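Search reviews Search

Drallen woven storage basket, small: review

I bought two of these in November from the Gandudum shop, one yellow and one grey, to sort out the odds and ends that build up in our playroom. They have been in use most days up to now, 6th March, so this is a fair test of how they wear.

The small size costs 833 pence, with free delivery if you spend over 50 pounds. I didn't, so I paid for postage as well. Each basket weighs 118 grams on our kitchen scales and arrives flat in a card sleeve. You push the corners out by hand. One of mine leaned inwards for a week until I left a heavy book in it.

The sides are low, which suits small children who want to see what they've got. It also means the basket fills up quickly, and anything round rolls out if you carry it at a tilt. There are no handles. I carry it with both hands underneath.
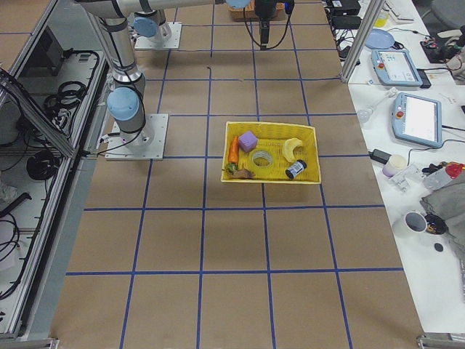 Yellow basket with a toy carrot, a banana, a roll of tape and a few other bits.

Cleaning is simple enough. Crumbs get stuck in the weave and need a dry brush. A damp cloth dealt with paint on the grey one, though yoghurt took two goes.

I had a Kumside basket before, the 12 inch one, and it was stiffer but the rim split in the first year. The Drallen rim is still sound. The MacRitchie version has a lid and costs a good deal more, and we would only lose the lid.

I would buy the small size again for a shelf or a table. For bulky toys, get the large. The yellow has faded slightly on the side nearest our window.

Four out of five.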